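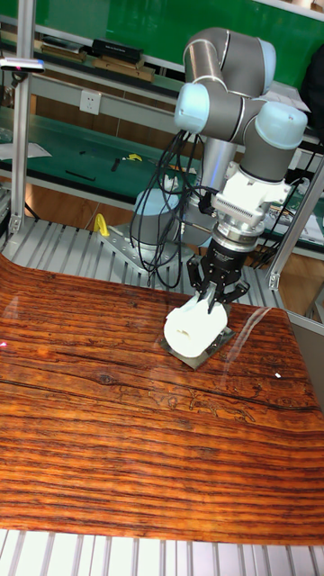 Court in Plava Postpones Hearing in Echevarría Port Contract Case

PLAVA — The city court in Plava on Monday postponed the hearing in the case about the port contract of the Echevarría company, after the defense asked for more time to read documents which the prosecution brought only last week.

The hearing began at 10 in the morning and lasted 50 minutes. The judge accepted the request of the defense and gave the lawyers 20 days to study the new material, which consists of 3,223 pages. It is mostly bank statements, letters between the company and the former port administration, and minutes of the meetings where the contract was discussed.

The case concerns an agreement signed under the previous government. According to this agreement, Echevarría received the right to operate the cargo terminal in the port of Plava and to collect fees from the ships that use it. The prosecution says that the contract was given without an open tender, as the law requires, and that the price was much lower than the real value of the terminal.

Three former officials of the port administration are accused of abuse of office. A fourth person, who was a member of the tender board, is accused of making false entries in an official document. All four say they are not guilty. They were released before trial, but their passports are held by the court and they must report to the police every week.

The defense told the court on Monday that it was not possible to prepare for questioning of the witnesses with so little time. One of the lawyers said that part of the documents was not numbered, and that some letters were in the file two times, with different dates written by hand. He asked the court to remove these letters from the case.

The prosecutor answered that the dates were added by the clerk when the letters were received, and that they have no influence on the content. He did not object to the delay, but asked that it should be shorter. The judge did not decide about the letters and said that both sides will be able to speak about them at the next hearing.

Witness list still open

Another disputed question is the number of witnesses. The prosecution named 104 people in its list, among them dock workers, accountants, and former employees of the ministry of transport. The defense considers that the list is too long and that many of these people have no direct knowledge about the contract. It wants to hear fewer of them, and it also wants to call two experts from abroad who work with valuation of port property.

So far only six witnesses have spoken in court. The last of them, a former accountant of the port, said in April that she had received the text of the contract when it was already signed, and that her department was never asked to calculate the price. The defense reminded the court that during the investigation the same witness said she saw a draft before the signing. She explained that she had confused two documents, because the port was preparing another agreement with the shipping company Treltance in the same period.

Treltance is not a party in the case. The company said in a short written statement that it gave all requested papers to the investigators and that its own agreement with the port was made after a public tender.

Echevarría is also not accused in the criminal case, but the city has opened a separate civil claim against the company and asks for the return of the terminal. That claim was stopped until the criminal court gives its verdict. The company continues to operate the terminal in the meantime. Its office in Plava did not answer our questions before this text was published.

Political dispute around the case

The opposition party Rumby, which was in power when the contract was signed, calls the process political. In front of the court building, almost 50 supporters of the party stood with banners during the hearing. The police closed one lane of the street, and there were no incidents.

In a statement read to journalists after the hearing, Rumby said that the government wants to keep the case open until the local elections, and that the late delivery of documents proves this. The party asked that all future hearings be shown on television. The present rules permit cameras only in the first minutes, before the judge opens the session.

The ministry of justice rejected the accusation. It said that the prosecution works independently and that the documents arrived late because the bank needed a court order to give them. The ministry added that it has no opinion on the question of cameras, and that this is decided by the judge in every case separately.

If the court finds them guilty of abuse of office, the three former officials can be sentenced to between two and eight years in prison. For the false entries the law gives a fine or up to three years.

The next hearing will be held when the period given to the defense is over. The court office said that the exact date will be sent to the parties in writing, and that the former director of the legal department of the port will be questioned first.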